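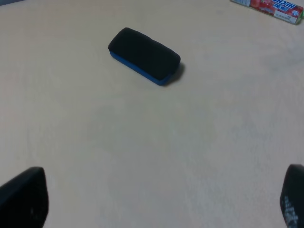 Felt erasers: wash them or toss them?

sille_s
8/13/18
I went back to felt erasers this summer and I'm so happy I did! The one I have now is black felt on a bright blue body and it feels great in the hand. My question is cleaning. Do you all wash yours? (Hi-Chew in the corner is a red pack, strawberry I think, and yes I'll share.)

grirkdale94
Wash it! Cool water, a drop of dish soap, press it flat on a towel and leave it overnight. I've done this with every eraser in my classroom and they come out so nice. Don't wring it or the felt goes lumpy.

HafizL
Have to disagree. Water gets under the felt and the glue lets go, I lost two that way in May. Vacuum it with the brush attachment, or take it outside and slap it against a brick wall, which is also a lot of fun.

grirkdale94
Were you soaking them? I only wet the face.

HafizL
Soaked, yeah. Still say vacuum.

cempaka_y
Vacuum weekly, wash once a term. And flip it felt side up when you put it down, I love how much cleaner my desk is now that I do that.

sille_s
Mine already lives felt side up, hooray! Trying the vacuum first, then the damp towel if it still smears. Green marker is the worst on my board, anyone else?

cempaka_y
Red for me. It leaves a pink ghost right across the middle.

HafizL
Red, every time. And save me a Hi-Chew.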